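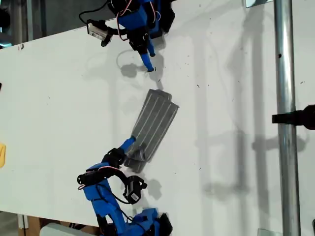
J'avais promis d'aller voir l'atelier partagé de Pudmont depuis l'hiver dernier, et j'ai fini par prendre le train un mardi, avec un sandwich et deux heures de retard sur ce que j'avais annoncé. C'était jour de portes ouvertes, mais plutôt du genre où on pousse la porte et où quelqu'un lève la tête au bout d'un moment. Ça m'allait très bien !

L'atelier occupe l'ancien dépôt Martinelli, derrière la voie ferrée. Au rez-de-chaussée, le bois et le métal (fermés ce jour-là, dommage, j'aurais bien voulu voir le tour). À l'étage, l'électronique, les imprimantes 3D et le coin robots, et c'est pour lui que j'étais venu. Je bricole un bras dans ma cuisine depuis janvier, il tremble comme une feuille et j'avais envie de voir comment font les autres.

C'est Bronwyn Quinlan qui m'a reçu. Elle est galloise, elle parle un français impeccable sauf pour les noms d'outils, qu'elle garde en anglais, et elle m'a mis un tournevis dans la main avant même de me proposer un café. Son projet s'appelle Relex : deux petits bras bleus, montés face à face au-dessus d'une table blanche, qui doivent apprendre à se passer des pièces. Les segments sont en plastique, vissés autour de servos noirs, et les câbles font de grandes boucles à l'extérieur. J'ai demandé pourquoi elle ne les rangeait pas dans une gaine. Elle m'a répondu qu'elle avait essayé, que la gaine tirait sur le poignet dès que le bras se dépliait, et qu'elle avait tout arraché un soir d'énervement. Depuis, les boucles restent dehors. J'ai noté ça tout de suite, parce que chez moi j'ai justement tout serré au collier — et je commence à comprendre mes tremblements.

La pièce du jour était une plaque grise à nervures, assez plate, avec une languette plus étroite à un bout. Il faut qu'un bras la maintienne pendant que l'autre vient la chercher par-dessus. Dit comme ça, c'est un jeu d'enfant. Dans les faits, les doigts sont minces, arrondis du bout, et une plaque posée sur une table bien lisse n'a qu'une envie, c'est de filer. Pendant ma visite, elle a filé souvent. Bronwyn la remettait en place, relançait, soupirait, buvait une gorgée de thé froid. À la troisième tentative de l'après-midi, le bras du haut l'a enfin soulevée par la languette et l'a gardée trois secondes en l'air, et j'ai applaudi tout seul comme un idiot.

On a ensuite parlé réglages pendant un bon moment. Elle baisse le couple du bras qui tient la pièce, jusqu'à ce qu'il cède un peu quand l'autre arrive dessus (moi, je faisais le contraire, je mettais tout à fond). Elle refait aussi le zéro de chaque articulation au début de la séance, à la main, bras éteint, avec une cale imprimée qu'elle glisse entre deux segments. Le logiciel, elle l'a écrit elle-même à partir d'un vieux script baptisé Brandness, dont elle refuse d'expliquer le nom. Il compte les positions en valeurs brutes : 2068, par exemple, c'est le coude au repos sur l'un des deux bras, et elle l'a écrit au feutre sur le mur au-dessus de la prise. Sur l'autre bras, la valeur change à chaque remontage, alors elle a renoncé à l'écrire.

Autre chose que je vais copier sans scrupule, les ombres. Avec une lumière douce, un plateau blanc et des bras de couleur vive, on voit tout de suite à l'ombre du doigt s'il est encore au-dessus de la pièce ou presque dessus. Je travaille sur une toile cirée à motifs de citrons, autant dire que je n'y vois rien.

Côté argent, l'adhésion coûte 100 euros par an, accès aux imprimantes compris, filament à part. Ils sont plus de trois à se partager le coin robots, avec un planning papier scotché à la porte et des ratures dans tous les sens. Si vous voulez un créneau le soir, il faut s'y prendre tôt. Pour venir, descendez à la gare et longez les rails à gauche ; il n'y a pas de panneau, cherchez la porte verte.

Je suis reparti avec deux vis de rechange, la cale imprimée en double et la promesse de revenir avec mon bras dans un sac à dos. Le soir même j'ai coupé tous mes colliers. Ça tremble encore un peu à l'épaule, mais le poignet va déjà beaucoup mieux.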